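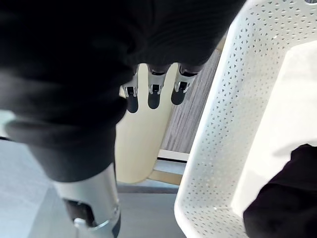

Photo: Flondora

6 October 2022
By the Rollbridge field training desk

Before you take a student group out to the Grilley ponds, please go through the list with everyone present, even the ones who came in August and are sure they remember it all. It takes a little while, I know, but the morning goes so much more smoothly afterwards.

1. Waders and boots checked for splits at the seams. OK.
Comment: two pairs have been patched and are fine for the shallow margin, but please keep them out of the deeper channel until the new ones arrive.

2. Hand nets and holding buckets rinsed, disinfected and dried. OK.
Comment: the disinfectant was made up fresh. Do the handles as well as the mesh (they get forgotten every time), and do it all again before moving on to the Cordier stream, so that we aren't carrying anything from one lot of newts to another.

3. Group size. No more than 16 students to a session.
Comment: we had a request for 40 from one school, bless them, and have offered several smaller visits instead.

4. Handling. Hands wet, no sun cream or insect repellent on the palms, animals held low over the tray.
Comment: anybody who would prefer just to watch and write is very welcome to, as we always need good note-takers.

5. First aid kit and eyewash. ACTION NEEDED.
Comment: plasters are running low and the eyewash needs replacing. Kit number 242 is the one to take in the meantime.

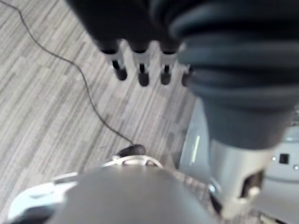 Do students need gloves to handle the newts?
Powder-free nitrile gloves, rinsed in pond water first, are what we ask for, and anyone with a cut or sore skin must wear them.

6. Bank and boardwalk. OK, with care.
Comment: the far boards are slippery under the willows, so go one at a time and leave the big rucksacks at the gate.

7. Return times written on the board in the hut, and the survey licence in the leader's bag.
Comment: licence seen and in date. Gate code is 3080, and do give the gate a good firm pull behind you.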